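Archives > Leltholm Home Life list > March > Thread

Prev | Next | Index | Reply | Log in

Re: Quiet hour after work

March 16, 2025

> My partner comes in from work and goes straight upstairs for an hour
> without saying much. I've been at home all day and want to talk. I take
> it personally every time, even though I know I shouldn't. Has anyone
> found a way round this that doesn't end in a row?

We had the same thing for years, only I was the one going upstairs. I work in Otley and the bus home is crowded, so by the time I get my coat off I have very little left to say. My wife saw a closed door and thought I was cross with her. I thought she knew I wasn't, and so I never told her.

What changed it was a dull conversation in January about when we would eat. She asked if I could say hello properly first, sit down for a cup of tea, and then go up. I asked if she could save anything that needed a decision until after the meal. Bills and her mother's boiler had been reaching me in the hallway, and I would agree to things and forget them. 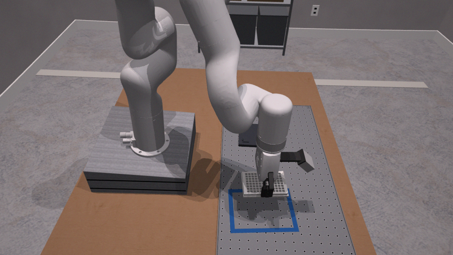
It took a few weeks to settle. Some evenings I still went straight up, and she would knock and remind me about the tea. I was short with her once or twice over that and had to come down and say sorry. The tea takes 7 minutes, if that. She tells me one thing from her day and I tell her one from mine.

I would say pick a time to raise it when neither of you has just walked in. We did it on a Saturday morning. If you bring it up on the stairs it will sound like a complaint, however you put it.

You mention taking it personally. I don't think you can just decide to stop doing that. It helped my wife to hear me say out loud that I was tired and that it had nothing to do with her. She still likes me to say it now and then - I used to think once was enough.

Our two are grown up now, but when they were at home the older one was the same after school and the younger one talked from the gate to the kitchen. We treated them differently without thinking about it. I don't know why it took us so much longer to do it for each other.

Let us know how you get on.

4 replies | 207 views | Share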